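Marble-look counters: peel and stick, or save up for the real thing?

Posted by lurdes_s in Kitchens & Baths, August, 9:14 pm

So we closed on the house in Avis and the kitchen counters are that speckled brown stuff from before I was born. My husband wants to live with them for a year. I don't think I can make it to Thanksgiving!

I've been going back and forth between three things: the marble-pattern vinyl film you stick on over the old top, a new laminate top with a marble print, or real stone. The stone quote came in at $1,882 for the short run by the sink alone, and that doesn't include hauling off the old one. The film for the whole kitchen would be $88. You can see why I'm tempted.

We cook a lot, we have two kids who do homework at the counter, and I'm a slob with coffee. What would you do?

Lurdes

---

godinho_mike, 9:40 pm

Film. Do the film. We did ours six years ago in the rental and I'd do it again tomorrow. Get a second person to hold the backing, use a hair dryer on the corners, and buy one more roll than you think you need. I ruined an entire strip by sneezing.

The look is all about the veining. Go for white with soft gray or gray-brown veins and you'll be happy. The ones with the hard black lightning bolts look like a bowling alley.

---

CelesteRocha, 10:02 pm

Going to disagree with Mike, sorry! Film is fine in a rental, where you're leaving anyway. In a house you own, around a sink, the seam by the faucet is going to lift. Mine lasted one winter. Water got under it and the particle board swelled up like a sponge cake, so then I had to replace the top anyway, and I'd already spent the money on the film.

If the budget's tight, I'd buy a laminate top off the shelf and paint the cabinets. Wall color matters way more than people think with these patterns, too. I had a warm cream on my walls and the new top looked dirty next to it. I ended up repainting with a very pale lavender-white, and the whole room settled down.
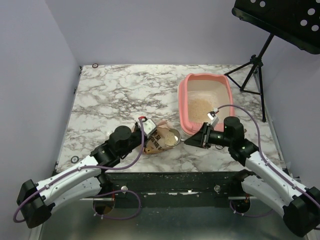

The other thing I'd say is bring home the biggest sample they'll let you have and leave it out for a few days. Morning light and evening light are two different kitchens. I picked mine under the store lights and nearly cried when I got it home.

---

godinho_mike, 10:11 pm

Celeste, did you seal the seam? Bead of clear silicone along the back and around the sink, let it cure overnight. I've never had a lift. I'm not saying yours didn't, I'm saying most people skip that.

---

CelesteRocha, 10:19 pm

I sealed it, Mike. Twice.

---

joaquim_c, 10:47 pm

Former countertop installer, did it until my knees quit. A few things.

Real marble in a kitchen with kids and coffee is a bad match. It etches. Lemon juice, tomato sauce, vinegar, all of it leaves a dull spot, and sealer won't stop that. If you want stone, look at granite or quartz and get another quote, that first one sounds high for a short run. Ask if they have remnants. Shops have leftovers from bigger jobs sitting out back and they'd love to be rid of them.

Laminate has gotten a lot better. Just don't put a hot pan on it, and look at the edge. A square edge with the pattern wrapped over it looks ten times better than the dark line you used to get.

Film I have no opinion on except that I've scraped plenty of it off.

---

RuiV, 11:05 pm

Can I put in a word for doing nothing? My wife and I were dead set on changing ours, then we took out the fluorescent tube and put in two warm lights, and the old counter looked okay. Spent $158 with the fixtures. Five years on it's still there. I'm with your husband on this one.

---

lurdes_s, 11:21 pm

Rui, he's reading over my shoulder and he's insufferable now, thank you.

Joaquim, the etching thing is what I needed to hear. I squeeze a lemon on everything. So marble is out. I'm going to call around about remnants, and I'll ask what they'd charge if we did the tear-out ourselves. Has anybody here taken off an old top without wrecking the cabinets?

---

joaquim_c, 11:30 pm

Water off, sink out, then look for screws going up through the corner blocks inside the cabinets. Cut the caulk line at the wall with a utility knife before you lift anything, or you'll take a strip of drywall with you. Two people. Three if there's an L.

---

RosarioAntunes, 11:52 pm

Sorry to barge in, but before you pay for anything, try the film on just the piece next to the stove or a side table. One roll. I did that with the desk in my sewing room and found out I hate the feel of it under my arms. Looked great, felt sticky every time it got humid. Some people don't notice at all, my sister doesn't.

And Celeste, what was the name of that paint? I've been hunting for a lavender that doesn't go full Easter egg.

---

CelesteRocha, 11:58 pm

I had it mixed and lost the card, of course. I'll check the lid of the can in the garage tomorrow and post the code.

---

Related threads
Best caulk for a sink that gets used all day
Laminate seam swelling, can it be fixed?
Painting oak cabinets without sanding (is it possible?)
Remnant granite: what did you pay?
Warm or cool bulbs over a white counter

Contact the moderators | Copyright Susden Home Forums | Back to top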